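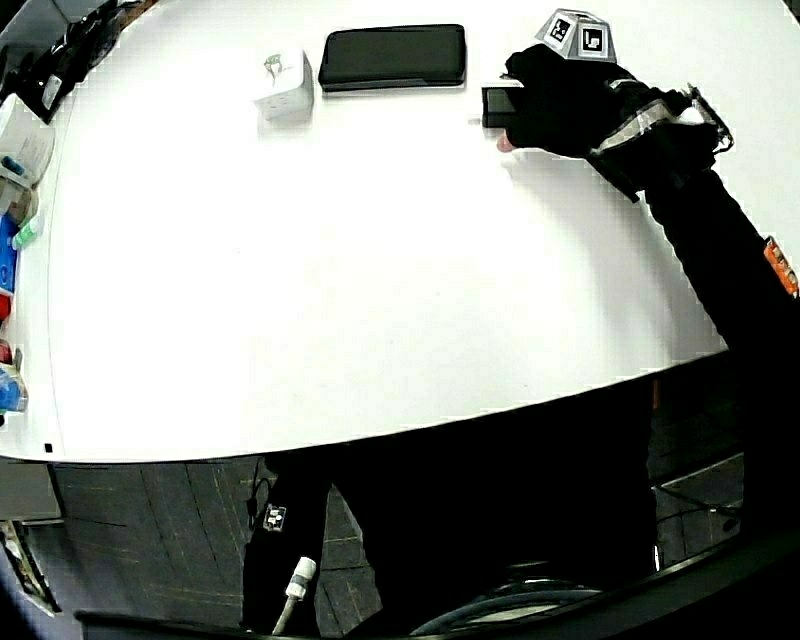 Budgeting for a hand-demonstration station

A hand-demonstration station is a table, a glove, a couple of cameras and a computer, set up so that a person can pick things up and put them down while the system records where the hand goes. The recordings are used to teach a robot arm the same motions. I've bought the parts for two of these now, and I keep getting asked what it takes, so this entry is my attempt to put it all in one spot. I'm writing as a buyer, so if you want the math behind hand tracking you'll need a different article (Anas Abdel Hamid has a good one elsewhere on this wiki).

Terms you'll see in quotes

Vendors are all over the place with names. A "demonstration glove" may be a full glove packed with sensors, or a plain work glove with something printed stuck on top. A "marker" or "fiducial" is a black-and-white square pattern that a camera can find and measure. A "marker body" is the solid shape the patterns go on, usually a cube or a pyramid, so that at least one face points at a camera when the hand turns. And "station" can mean the entire setup or only the table, so please ask! I once had a quote from Kedport that looked wonderfully cheap until Regula Kaufmann noticed that "station" stopped at the table legs.

What it costs

Our second station came to $3565, not counting the computer, which we already had. The cameras were the biggest chunk of that by a long way. Next came the table and the shelf boards, then lighting, then the glove hardware, and then a drawer's worth of cables, straps and clips that I hadn't planned for the first time. I'd give that last group its own line in the budget. If you bury it under "miscellaneous" somebody in purchasing will cut it, and then you're buying connectors out of the coffee money.

Staff time is the other thing that gets left off. Fabian Moser and I spent most of December on the first station, and very little of that was assembly. It was mostly calibration, moving a lamp, calibrating again, and waiting on a replacement bracket from Prutness.

The glove

Get one with open fingertips. People feel for the edges of small objects, and with covered fingers they get clumsy and slow, and clumsy recordings are what the robot ends up learning from. Black is a good color over a white table because the hand stands out so well. Buy several sizes, and buy spares of each, because gloves get sweaty and nobody loves sharing.

The marker body has to sit firmly on the back of the hand. If it wobbles, the software thinks the hand is wobbling. Ours fasten with a strap, and the straps wear out long before anything else does. Okafor sells the bodies and the straps separately, Tavarov only sells them as a kit, and over a year the separate route has been cheaper for us. 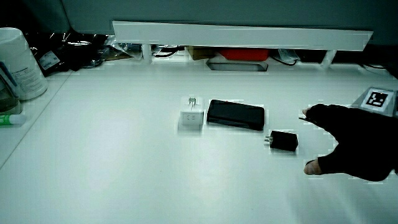
Small electronics are where I'd start your shopping list for practice objects. Chargers and power banks are cheap, they're easy to replace, and they're a fair test: a power bank is flat and a bit slick, and a plug-in charger has prongs that can point any which way, so the person has to choose a grip every time. Corina Stöckli, who plans our sessions, likes to have two chargers of different colors in the same set. I'd set aside a little money for duplicates too, in case you want to run the same task on both stations.

Table and storage

White tabletops are the usual choice, and a matte finish is worth paying for if you can find it. Glossy ones throw the lights right back at the cameras. Size is a matter of reach: the person should be able to get to every object without leaning, and there should be room at the back for a raised shelf where the next batch of things can wait. Shelf boards on short supports cost next to nothing and are the best value in the whole project (I will die on this hill). Put in more storage than you think you need. Boxes, bottles, bags and tubes of glue pile up fast.

Cables

Anything attached to a person needs slack, and anything with slack finds a chair wheel or a foot. Plan on longer cables than the drawings call for, plus clips to guide them. Check the connectors too. Salim Khaemba keeps a list of which ones we've replaced, and the thin white ones are well ahead.

Quotes and lead times

Ask for quotes that stay good for 30 days, which is long enough to get a signature in most places I've worked. Ask for the camera mounts to be listed apart from the cameras. Ask what happens if one marker body is damaged, and whether the replacement comes already measured or whether you have to do that yourself (it's a dull afternoon if you do). Prices in this entry were last checked 12/13/18.

Buying used

Used cameras have been fine for us as long as they came as a matched pair. Used gloves, no. Used tables are great if the top is flat, so bring a long ruler and check in both directions, and look at the edges for swelling.

Running costs

Gloves, straps, cables and practice objects, in that order. Lamps hardly ever. Reprinting marker patterns costs pennies, but the patterns do scuff, and a scuffed one will drop out of tracking now and then before it quits for good, so keep a fresh set in the drawer with the tape.

See also: Camera mounts; Choosing practice objects; Table lighting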